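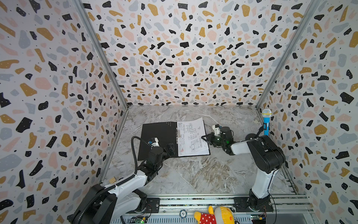 How a ring binder works

A ring binder has two covers joined by a spine. Metal rings are fixed inside, and each ring is made of 2 curved halves. When the halves open, paper with punched holes slides on. When they close, the paper is held but can still turn.

Binders are useful for technical drawings. A dimension line on a drawing shows the size of a part. If one part changes, its sheet can be taken out and a new one put in its place.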